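Kilden Handheld Gripper Pair — Tabletop Kit

Sold as a pair (left and right)
Ships from our own shelves
Questions? Ask for Lucie or Renato

I get asked for this kit more than anything else we carry, usually by people who started out pricing a full arm and then saw the number at the bottom of the quote. So let me talk you through how I'd spend the money if it were mine (I've done it twice now, once badly).

The Kilden pair is two hand-held grippers, one for each hand, with a marker cube on top of each. You sit down, you do the task with your own two hands, and the cubes let your tracking setup work out where each gripper was the whole time. No arm to bolt down, no safety fence, no week of waiting on an electrician! If you plan to buy arms later, great, the recordings are what you'll want to have ready when they show up.

What's in the box

2 grippers, left and right
2 marker cubes, fitted
Cable set
Wrist bands
Spare fingertips, one set
Printed setup card

What isn't in the box: a computer, a table, a chair or a head camera. We stock the Guvley head mount on its own page and I'd budget for it at the same time, so you only pay shipping once.

Planning your budget

The pair is $2000. Spare fingertips are $60 a set, and please get an extra one, because pointed tips that touch down on a hard tabletop all day do wear. The hard carry case is $200 and I go back and forth on it. If the kit lives on one table, skip it. If it's going to travel between rooms, even just down the hall, buy the case. Fergal Sheehan in our repair corner sees a lot of cracked cubes and he'd like to see fewer of them.

Then there's the stuff people forget. Set aside money for a decent power strip, some cable ties and a comfortable chair. I mean it about the chair. My first setup had a folding one from the break room and my back gave up long before the batteries did.

Picking a table

Plain and light-colored has worked best for me. I used a Lauritsen bench with a busy wood grain for a while and switched to plain white in December, and I haven't missed the old one. Leave enough room for both elbows and a few bins of parts. The cables run down off the grippers, so sit down and reach for everything you plan to reach for before you decide where the computer goes. Move it if anything tugs.

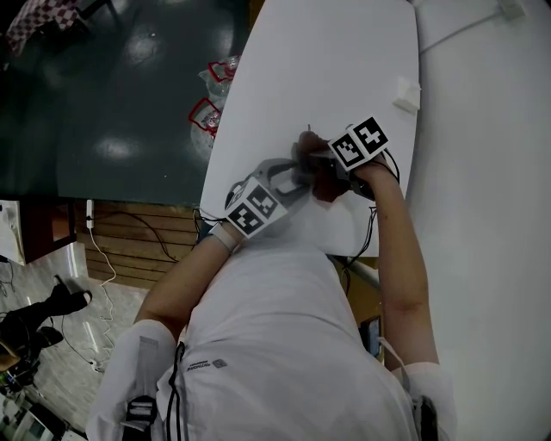 Two-Handed Kits & Accessories

Fine tabletop work is where the pair earns its price for me: both hands meeting over one spot on the table, fingertips right down at the surface. The cubes sit up over the hands there, and they're fairly big, so practice bringing the two together slowly at first. I knocked mine for days.

Goes well with

Guvley head mount
Kilden fingertip set, $60
Kilden hard carry case, $200
Kallis cable sleeve, $40

Returns are fine on unused kits in the original box. Fingertips we can't take back once the bag is open. If you're outfitting several tables, write to Eulalia Henríquez before you order and she'll put one quote together for the lot, spares included.

— Constanza Henríquez

Page last updated Jul 24, 2021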